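Why I sold half my Westerberg shares

October 6, 2024

I bought my first parcel of Westerberg in February, 445 shares, after two years of telling myself I would wait for a better price. The better price never came, so I paid what was being asked. Last week I sold half of them. A few people have asked me why, and it's easier to write it down once.

For anyone who hasn't followed it, Westerberg makes bearings and seals for farm machinery. It's a dull business and I like dull businesses. The main plant is at Dovdale and there is a smaller one that does finishing work. Most of the output goes to two customers, and the bigger of those is Kesano, who put the parts into their harvesters.

Kesano said in its last update that it would be building fewer machines through the summer. Dealers have too many on the lot already. I went past one on the highway and the rows went right back to the fence, which isn't research but it stuck with me. If Kesano builds less, Westerberg ships less. The company's own note to shareholders took four paragraphs to say this.

That on its own wouldn't have made me sell. Orders go up and down with the seasons and the price of grain. What bothered me was the borrowing. Westerberg took on a fair bit of debt to buy Flukov, the seal maker, and the repayments step up next year whether or not the harvesters are moving. I read through the loan note in the annual report twice. There is a test in there on earnings against interest, and on my sums they pass it comfortably in a normal year and only just in a poor one.

I should say my sums are done in a spreadsheet at the kitchen table. I used to work in payroll, and I can read a balance sheet but I wouldn't call myself an analyst. I do three versions: a good year, a flat year and a bad year. In the bad one the dividend goes. In the flat one it is held but there's nothing left over for the new line at Dovdale, and management has been talking about that line as if it were already bolted to the floor.

The share price doesn't seem to have taken much of this in. It dropped a little on the day of the Kesano update and had most of it back by the end of the week. I've no idea why. I put my order in at the market price and it filled in two lots before lunch. Brokerage was the same as always.

So why keep the other half? The order book for replacement parts is still growing. Old harvesters need seals too, and if farmers are holding on to their machines longer they'll be buying more of them. Flukov brought a decent share of that trade with it. I also don't trust myself to get back in at the right time. I sold out of a packaging company completely some years ago, meaning to buy it back cheaper, and I'm still waiting.

The money from the sale is sitting in the cash account for now. I may add a bit to the index fund at the end of the month. I've set a reminder to look at Westerberg again when the half-year figures are out, and I'll be going straight to the interest line and the stock on hand. If stock has gone up while sales have gone down I'll probably sell the rest. 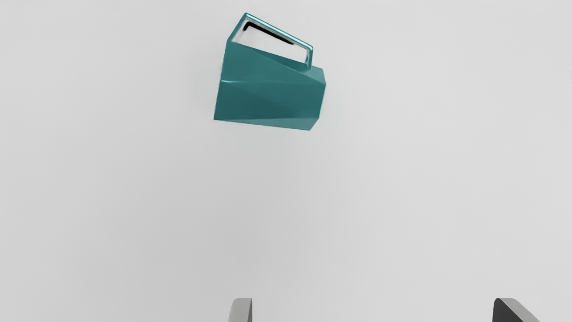
The teal mug, two views.
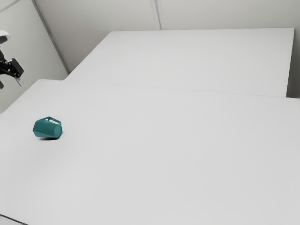 Femke Verschueren wrote to say she thinks I've got the loan test wrong. By her reading the lender averages earnings over two years, so one poor summer wouldn't trip it, and she has kept all of hers. She also pointed out that Kesano cut its build the last time grain was down and had reversed it before the next harvest. I've gone back to the note and the wording could be read her way. I'll email the company's investor line and ask.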